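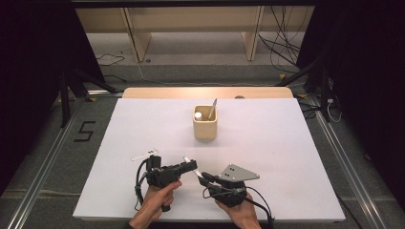 To change the login screen background in Manulora, you need an administrator account and one image file. The login screen does not use the same setting as your desktop wallpaper, so changing one leaves the other as it was. Choose a picture with a quiet middle, where the password box will sit. A wooden cup with a silver stick leaning out of it, standing on a plain white board, would be hard to read behind the box, so I would move such a cup to one side before saving. My own file is 340 KB and it loads without delay.

Open the Filip settings tool and go to Login, then Appearance. Press Unlock and type your password. Under Background, choose Custom file and select your picture. The file must be in a folder that every user can read – your home folder will not work. I keep mine in the shared Pictures folder.

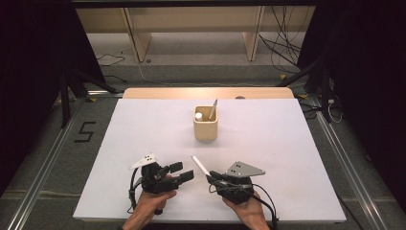 Square wooden cup at the back, thin white stick in front.

Now set the colour overlay. The slider goes from 0 to 255, and I use 155 for a bright picture. With 90 the grey text of the clock was too weak on my monitor. Press Apply, then log out. A restart is not necessary.

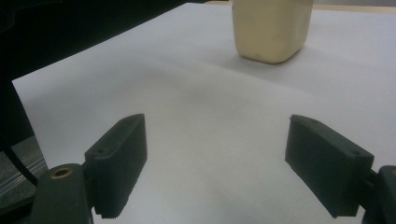
Why does the old background come back after an update?
The update replaces the theme file and your custom path is lost. Open the Login page again, select the same file and press Apply.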